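Towel

A towel is a piece of absorbent cloth or paper used for drying or wiping. Cloth towels are found in most homes, as well as in hotels, hospitals, swimming baths and kitchens. 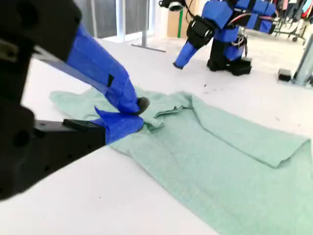
A light mint-green towel held between two blue-taped fingers of a gripper

Construction

Most bath and hand towels are made of terry cloth, a woven fabric with loops of yarn standing up from one or both faces. The loops increase the surface of the cloth and allow it to take up more water than a flat weave of the same size. Cotton is the most common fibre. Linen is widely used for drying glassware and leaves little lint behind. Microfibre towels, made from very fine synthetic threads, dry quickly and pack small, and are often sold for sport and travel.

The thickness of a towel is commonly given as its weight in grams per square metre. Light towels dry faster on the line, while those of 700 grams or more are sold as heavy bath towels and take longer to dry.

Types

Bath towels are used for drying the body after washing. Hand towels are smaller and are usually kept beside a basin. The face cloth, also called a flannel in Britain, is a small square used wet for washing. Beach towels are generally larger than bath towels and often carry printed or woven patterns. Tea towels are flat-woven cloths of cotton or linen used for drying dishes, and are also sold as souvenirs. Roller towels are joined at the ends to form a loop and hung from a wooden or metal bar; they were once common in schools and public washrooms.

Manufacture at Mellor Street

The Grelent Towel Company was founded by Lionel Sowerby in the town of Endier, where it occupied a weaving shed on Mellor Street. It began with 19 looms and made plain huckaback towels for boarding houses. Terry weaving was introduced under his successor, Bradley Gosling, and at its largest the firm employed around 60 people. Its striped bath towel, sold under the name Vanduvia, remained in the catalogue until the works closed. The pattern books were later listed by Carol Wainwright and are kept in the town library.

Care

Cotton towels are normally washed at 40 or 60 degrees Celsius. Fabric softener can coat the fibres and reduce the amount of water a towel takes up. New towels often shed lint in the first few washes and are best washed apart from dark clothing. A pulled loop may be cut level with scissors without causing the rest of the cloth to run.

See also

Bathrobe
Huckaback
Terry cloth
Tea towel

This page was last edited on August 29, 2025.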